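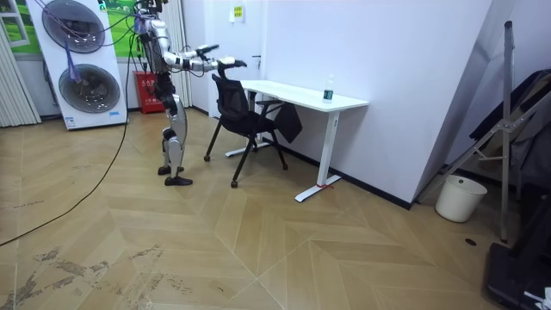 Home Office > How-To

How to Get Your Office Chair to the Right Height (and Keep It There)

I put up with a sore neck for most of a winter before I bothered to read the little card that came with my chair. So if you're sitting there with your shoulders up by your ears, hi, I see you, grab a tape measure and let's sort it out. The whole thing takes 14 minutes if you don't stop for coffee.

What you need: a tape measure, the shoes you normally work in, and a couple of thick books.

Step 1. Start with your feet

Forget the desk for now. Roll the chair back, sit all the way into the seat and pull the height lever until your feet are flat on the floor. Your knees should be level with your hips or a tiny bit lower. If the front edge of the seat is digging into the backs of your legs, go down a notch.

Wear your work shoes for this! I did mine in socks the first time and had to start over the next morning.

Step 2. Now bring in the desk

Roll up and let your arms hang, then bend your elbows and put your hands on the keyboard. You want your forearms pretty much level. If the desk is too high, raise the chair until your arms are happy and put the books under your feet. My friend Hatice Baysal used two old atlases for a year before she bought a real footrest, and she says she still misses them.

If the desk is too low, you'll have to lift the desk. Risers are cheap, just check that they fit your desk legs before you order (I didn't, and had to send mine back to Pranville).

Step 3. Armrests
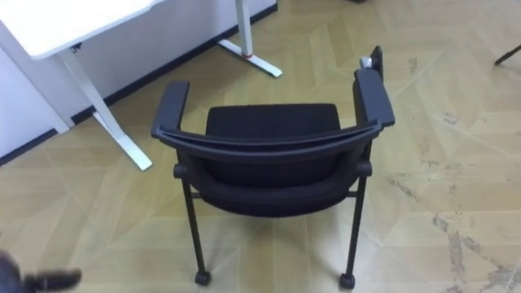 Set them so they barely touch your elbows when your shoulders are loose. Too high and you'll shrug all day, too low and you'll lean to one side. If they bump the desk and keep you from pulling in close, drop them until they slide under – or take them off, if yours unscrew.

Step 4. The backrest

The curved part goes in the small of your back, right around belt height. Lean back a little and see if the chair comes with you. If it feels like it's dumping you on the floor, tighten the tension knob, which on most chairs is under the front of the seat. Give it a few full turns, because a half turn does almost nothing.

Step 5. Write it down

Measure from the floor to the top of the seat and write the number on a piece of tape under the desk. Mine is 18 inches. Somebody will borrow your chair. In my house it's my brother-in-law Tatu, who is very tall.

Give the new setup a week before you change anything else. If the seat slowly sinks while you're sitting on it, the gas cylinder is probably on its way out, and I have a separate page on swapping that.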